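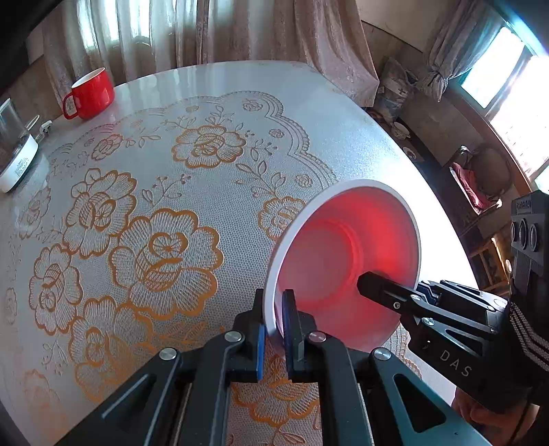 Mojtaba Kermani says the plastic cover is the whole problem and I should take it off before I write another word about the cloth. Lace breathes, he says, and anything sealed under clear vinyl goes yellow along the folds and starts to smell like a shower curtain. He may be right. He has also told me this about every covered table he has ever eaten at, and I have yet to see him produce a yellow one.

Feb 26, 2024

Table setup, dining side. Cloth and cover both still on. Notes for myself and for Brodie, who has the bench after me.

What we are supposed to be deciding: does a clear cover over a lace cloth earn its keep on a table that gets used every day, or does it just move the mess around. Brodie Ngata wants it kept. Mojtaba wants it gone. I wanted to try it properly before siding with either, and so far I don't trust anybody's numbers, mine included.

The cloth first. White lace with the big roses printed in orange-gold, leaves and small rosettes in between, scalloped border. The Bredon listing called it "heirloom style," a phrase that commits them to nothing. I like it more than I expected to. The print is loud but it hides crumbs, and crumbs are most of what lands on this table. My complaint is the scalloped line that runs in a curve across the cloth. I keep trying to set things out along it as if it were straight, and then the whole setting looks drunk.

The cover. Glossy. The Eltus leaflet says it is good for 500 wipes before it starts to haze. I would love to know who wiped it and with what. Our own count since January is 1,349 wipes on the old Eltus piece on the side bench, and that one was cloudy well before the end, though I can't say when because we only started writing down the look of it in the second half. So that number is useless except to show that somebody kept wiping. Do it right this time: one line in the book every 20 wipes, hazy or clear, no essays.

Glare is the thing the leaflet leaves out. With the room lights on, the cover throws them straight back, and you lose part of the flower pattern under the shine. If the point of a nice cloth is to look at it, the cover is charging a fee. Brodie says you stop noticing. I have not stopped noticing.

Bowls. The white one with the red inside is the piece I would keep out of the whole set. Thin rim, and the red-pink inside goes bright when light gets into it. The red mug with the white inner rim looks like someone planned it as the opposite of the bowl, but they came from different places and I refuse to call it a set. Begay sells a bowl like this as "stackable." Every bowl is stackable. The real question is whether the foot ring of one scuffs the red of the one below, and for that I need a second bowl and a few weeks of honest kitchen use – a careful afternoon of lifting and lowering would prove nothing.

Things I would like to believe but have not shown:

- that the cover keeps a wet mug from marking the cloth. It should. But a spill near the edge can run over the side and get underneath, and then it sits there with nowhere to go. That is Mojtaba's argument and it is his best one.
- that bowls slide more on the cover than on bare cloth. Brodie is sure they do. I pushed one by hand on both and felt a difference, and I also knew which one was supposed to win.
- that the lace pattern presses up through the plastic over time. Tevwood's note claims it does with their thinner sheet. No picture, no date, so I am filing it with the other rumors.

Brodie's answer to the spill worry is to cut the cover 2 inches bigger all around so it hangs past the edge. Fine, but then it catches on sleeves, and the first person to stand up in a hurry takes the mug with them. I said I would try it if he does the cutting.

For next time: lift one corner and smell it. I am serious. If Mojtaba's shower curtain is in there we will know in a second, and it costs nothing. Check the folds in daylight too, with the cover all the way off, and have somebody else call the color before I say what I think it is. Put the mug back in the same spot after each wipe so the wear is at least in one place.

Cover stays for now. That is laziness more than a finding – Brodie, please do not quote it as one.

Recent entries
Eltus cover, side bench: wipe count and complaints
Tea on lace, cold water against dish soap
Do felt pads on chair legs do anything
Begay bowls: chips along the rim
Tevwood thin sheet, corners curling again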